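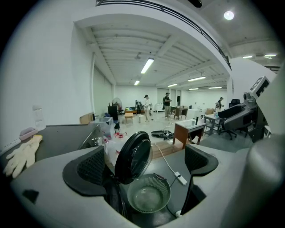

Open day at the Antoniadis unit, Siltden

I'd been meaning to get to one of the Siltden open days for ages and kept missing them, so when the sign went up at the end of our road saying 14/07/2019, all welcome, I wrote it on my hand and then on the calendar. Antoniadis have the big unit past the garden centre. From the road it's nothing to look at, and I must have driven by it 1,000 times wondering what went on in there.

Well, inside it's enormous! White walls, white ribbed ceiling with beams going across, long tube lights, and a mezzanine with a dark railing that I badly wanted to go up to (we weren't offered). The leaflet says 3,636 square feet. I'm hopeless with that sort of figure, but I can tell you my whole flat would go in with the neighbours' as well.

What I liked is how much it felt like somewhere people spend their days. There's a low sofa against the back wall, a little wooden stool, a standing fan behind a black cabinet, a couple of wooden chairs. I'd expected to be marched along a yellow line in a hard hat. In fact we wandered about, and people stood chatting in the middle of the floor.

Parking, before I forget: there's a strip at the side of the building that fits very few cars, and after that you're on the verge. I went on the verge. Come early or come on the bus, the stop is two minutes away.

The kitchen things

Araceli Peñalver was showing our lot round. She has a lovely way of talking about dull objects until you stop finding them dull, and her subject for the afternoon was kitchenware, in particular lids and baskets and how they come apart and go back together. I know. But I have a cupboard at home that I open with one hand held up to protect my face, so she had my full attention.

She talked about where your fingers go on a lid, and why a basket with fine holes wants rinsing from the outside in (I've been doing it the wrong way for my entire adult life). Then she got on to storage. Lids stood up on their edges, she says, never in a pile. My aunt used to keep hers in a toast rack and we all laughed at her, so apologies to my aunt. 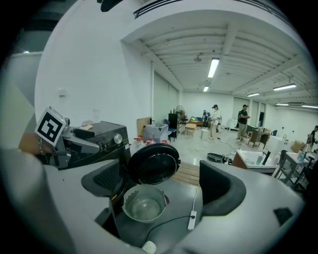
A round black lid up on its edge, the metal mesh basket in front of it and the rice cooker behind.

I had a good long think about that rice cooker. It's a black one with a round silver knob on top, very plain, and I've been going back and forth over whether to get one since last October. My current method is a saucepan and hope. Somebody in the group swore by her Urik and somebody else said the Bolar was just as good for less, and they went at it quite happily for a while. I came away no wiser — although I did learn you shouldn't scrape the inside with a fork, which would explain what happened to my last non-stick pan.

The basket I'd have taken home on the spot. It's shallow, with fine little holes round the side and a smooth silver bottom, and I can think of a dozen jobs for it. Berries, mostly. Mine is a colander with holes so big that peas go straight down the plughole.

There was a nice bit of back and forth about flexes too. A man near me asked whether you should wrap them round the appliance when you put it away and Araceli pulled a face. Loose loop, soft tie, and keep the plug where it can't scratch anything. I've since done the toaster.

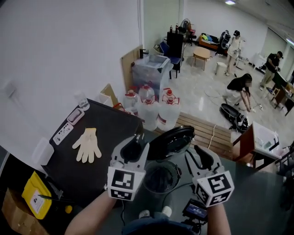

A glove, water and the rest of the table

I'm nosy about work tables, so I had a proper look at the black one by the wall. A cream knitted work glove, the same sort my dad wore for the garden, a power strip, a clear plastic bottle up at the corner. Behind it are big clear water jugs with red caps and red handles, and I did envy those handles. The ones I buy for camping have a thin plastic loop that takes your fingers off by the time you've crossed the field.

There's a clear storage bin with a lid up behind the jugs as well, and a bright yellow case on the shelf underneath that I never got round to asking about.

Tea was in the side room, with a very good lemon cake, and the raffle was £2 a strip. I won a tea towel. Araceli told us they hope to do another open afternoon in October, and I've already said I'll bring my sister, who has an even worse cupboard than mine. Toilets are on the left as you come in, and the front step is a bit high if you're managing a pushchair.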